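Gripper keeps closing after stop pressed

fmunro
Posted 7/29/19
Bit of a scare this morning. Running the pick test with the Dultora arm, hit the stop, arm froze like it should but the fingers carried on closing. Slowly, but all the way. My thumb was nearly in there. Log shows error 1519 and then nothing. Firmware 21. Anyone else?

timo_s
What were you picking, and what force limit? Ours is set to 20 and I've never seen this.

fmunro
Toy car. Limit is 20 here too. Wrist cam view:

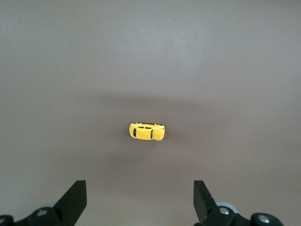
Wrist cam, fingers open, car not gripped yet

eabha_g
1519 is lost comms to the gripper. It finishes the last move it was given. Had the same on the Geum, swapped the cable, fine since.

timo_s
Cable, yes. Reseat both ends first.

rafail_c
Disagree. Cable might be why you get the error but a stop should kill power to the fingers whatever the comms are doing. Is the gripper even wired into the stop circuit? Sounds like its on its own supply.

timo_s
It's a small gripper, hardly going to take your hand off.

rafail_c
Tell that to my fingernail. Don't run it till it's sorted.

fmunro
Just looked, rafail is right, seperate supply straight off the bench. Unplugged for now. Will rewire through the stop and do 1000 cycles before I trust it. Ordering a cable as well.

eabha_g
Post the log when you've done it pls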